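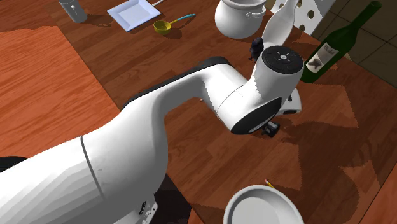

Title slide. Wooden tabletop, reddish brown (render).

Why Wide Tabletops Move
Speaker notes, Angus Cosgrove, Fernolel
Revised 2025-08-09

OPENING
Leave the title slide up while people sit down. Say name, company, and that handouts are by the door.

State the scope. Solid wood tops only. Plywood, veneered panels and laminated board behave differently and get one slide near the end. Questions about outdoor tables go to the break.

State the claim early: most tabletop failures that come back to a shop are failures of fastening or of moisture control before assembly. Finish gets the blame because finish is what the customer can see.

SLIDE: WATER IN WOOD
Two kinds of water. Free water sits in the cell cavities. Bound water sits in the cell walls. Drying removes the free water first, and the board hardly changes size while that happens. Once the free water is gone, bound water starts to leave, the walls get thinner, and the board shrinks.

Define fiber saturation point here. Write it on the board if the room has one. Don't spend long on it.

Define moisture content as weight of water over oven-dry weight of wood. Someone usually asks why green lumber can read over one hundred percent. Answer: the dry wood is the denominator, and there can be more water than wood.

SLIDE: EQUILIBRIUM
Wood in a room settles toward a moisture content set by the relative humidity and, to a smaller degree, the temperature. It never fully arrives, as the room keeps changing.

Our shop target for indoor work is 8 percent. Say clearly that this is our number for our climate and our customers' heating. A shop on the coast will want a higher one. A shop in a dry mountain town will want a lower one.

Point out the lag. Thin stock follows the room in days. Thick stock takes weeks or months, and the core trails the surface the whole time.

SLIDE: DIRECTION
Longitudinal movement: ignore it for furniture, except in reaction wood and juvenile wood.
Radial movement: moderate.
Tangential movement: the largest, often close to twice the radial figure, depending on species.

A flatsawn top moves mainly tangentially across its width. A quartersawn top moves mainly radially. Same species, same humidity swing, different result. The choice of cut matters more than people expect and less than the lumber salesman says.

Pause here. The rest of the talk depends on this slide. Ask for a show of hands on whether to repeat it.

SLIDE: CUPPING
Two causes that get mixed up.

First cause: growth ring geometry. A flatsawn board that dries after milling cups away from the heart. The rings try to straighten out. Draw the end grain.

Second cause: uneven moisture through the thickness. A flat panel left face up on a bench exchanges moisture on the top face only. If the shop air is dry, the top shrinks and the edges lift. Turn it over or stand it on edge with air on both sides, and it often comes back. Do not plane it flat in that condition. It will cup the other way later.

Mention stickers. Every panel that stays in our shop overnight goes on stickers or on edge.

SLIDE: THE STUMMONT TABLE
Background: long dining table in the meeting hall at Stummont, with 1806 cut into the underside of one rail. Heating in the hall was replaced in 2000. The top had been stable under the old arrangement, going by the state of the repairs, which were few and old. The first winters on the new system opened a split at one end.

What we found: the original top was held with wooden buttons running in grooves. At some later date one end had been screwed hard to the rail through plain round holes, both edges and the center. The split ran from that end. The end still on buttons had no split.

What we did: took out the screws, let the top rest unfastened in the hall through one heating season, closed the split with a fitted strip, and put buttons back. We did not refinish it. The hall now runs a humidifier in winter.

Be careful with the wording. This is a single table. It agrees with the mechanism but it does not prove a rate of failure.

SLIDE: FASTENING
Go through these slowly. This is the part people write down.

Wooden buttons in a groove. Leave a gap between the shoulder of the button and the rail. Size the gap for the season: a top fitted in dry winter air will grow, and a top fitted in humid summer air will shrink.

Figure-eight clips. Acceptable on small and medium tops. The recess has to be wide enough for the clip to swing.

Slotted holes with washers. Fine if the slot runs across the grain. Check which way it runs. We have repaired tops where it ran along the grain.

Breadboard ends. Fix at the center only. Elongate the outer holes in the tenon, leave the holes in the end piece round, and keep glue away from the outer part of the joint. Warn customers that the ends will stand proud of the edge in one season and sit short of it in another.

Glue the full length of a cross-grain batten: don't.

SLIDE: WHAT A FINISH DOES
A finish slows the exchange of water vapor. It does not stop it. Film finishes slow it more than penetrating oils. Slowing it helps with short swings, such as a wet week. It does little over a whole season.

The trial. We coated panels 300 millimeters wide with Istex, a wiping varnish, and kept matching panels on plain linseed oil. Both sets sat in the unheated end of the shop from March until the first cold weather. The varnished set lagged the oiled set on every humidity change. By the end both had reached nearly the same width. Show the plot. Do not read out the values; the measuring was done with a steel rule and does not support fine distinctions.

Coat both faces. An uncoated underside trades moisture faster than the top. Many old tables have bare undersides and stay flat, so expect an objection. Reply: good fastening and mild rooms cover for a lot. With central heating and a thick film on top, I would still coat both.

SLIDE: METERS
Pin meters read resistance between the pins. Correct for species and temperature. Surface moisture gives a false high reading. Insulated pins let you read the core.

Pinless meters respond to density as well as moisture. Set the density value first and keep the board clear of the metal bench.

We use the Tetteh pin meter and check it against oven-dried offcuts. If asked for a recommendation, say that any meter checked regularly will do.

SLIDE: SHEET GOODS
Brief. Plywood holds its width through crossed layers. Veneered panels need balanced construction, with matching veneer on the back. Solid edging on a veneered panel can move enough through its thickness to show a line at the joint. Move on.

SLIDE: BEFORE ASSEMBLY
Let stock sit in the shop until repeated readings agree.
Rough mill, wait, then mill to size.
Read the core as well as the face.
Write the reading and the season on the underside of the top in pencil.
Ask where the table will stand. A top over a floor vent needs a different conversation.

QUESTIONS
Likely ones, with short replies.

Does grain have to alternate in a glued panel? No. Alternating gives a shallow washboard if the boards cup. All one way gives a single larger curve that fasteners can hold down. I arrange boards for looks.

Will wax help? Very little against vapor.

Can a split be glued shut under clamps? Only if the cause has been removed and the two sides meet under light pressure. Heavy pressure stores the stress and the wood opens somewhere else.

If time runs short, drop sheet goods and meters. Keep fastening. Leave the fastening slide up during questions.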